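Chapter 6
Entryway Storage: Footwear and Racks

Learning outcomes

After working through this chapter you should be able to:
classify household footwear by storage requirement
measure a pair and calculate the rack width it needs
select a rack type for a given floor area
set out a rack so that pairs can be identified and removed with one hand

Key terms: pair width, open rack, retaining edge, reach zone, turnover

6.1 The storage problem

Footwear is the highest-turnover category of goods kept near an entrance. A coat may be worn for one season and a suitcase for one week, but a pair of slides can leave and return to its place several times a day. Storage that takes more than a few seconds to use will be bypassed, and the footwear will collect on the floor inside the door.

The unit of storage is the pair. A single shoe has no use to the wearer, and a system that lets pairs separate has failed even if every shoe is off the floor. Pairing is therefore carried out before placement. Set the two shoes side by side, toes in the same direction, and treat them as one object from that point on.

Slides are a useful starting case. They have no laces, tongue or heel counter, they hold their shape when empty, and the strap gives a clear indication of which end is the front. Colour separates one pair from another at a glance, so sorting can be taught before measuring.
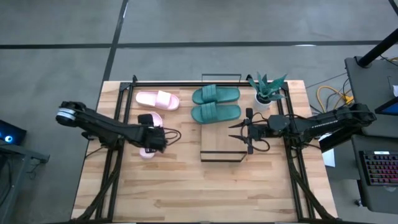 Pair width is taken across the widest point of both shoes when they are touching. It is recorded in millimetres and rounded up. The rack width required for a row is the sum of the pair widths plus a finger gap between neighbouring pairs. For the exercises in this chapter, use a rack with a clear internal width of 684 mm unless told otherwise.

6.2 Open wire racks

An open wire rack consists of a rectangular outline and, in most patterns, a raised edge along one side. The raised edge may serve as a handle, as a retaining edge, or as both. Wire has two advantages over solid shelving: grit falls through, and air reaches the sole. Its disadvantage is that narrow heels can drop between the wires.

Soft-soled footwear is laid flat, with the strap or toe facing the user. Where depth is limited, one shoe may be placed ahead of the other, provided both stay in line. Plants, keys and mail should be kept clear of the reach zone, defined here as the 500 mm of open space in front of the rack.

6.3 Case study: the Durthorpe units

Zyanya Hinojosa surveyed the entrances of 93 rental units at Durthorpe, beginning on 07/10/2020. Each unit had been supplied with a Kvaran open rack rated for up to 100 newtons per tier. Tenants were asked to leave their footwear as it normally lay. Her records separate paired footwear on the rack, paired footwear off the rack, and single shoes. The survey form is reproduced in Appendix C and is used again in Chapter 9.

Before reading the results, complete Activity 6.1 using the footwear at your own entrance. Record pair widths in the first column and leave the second column blank.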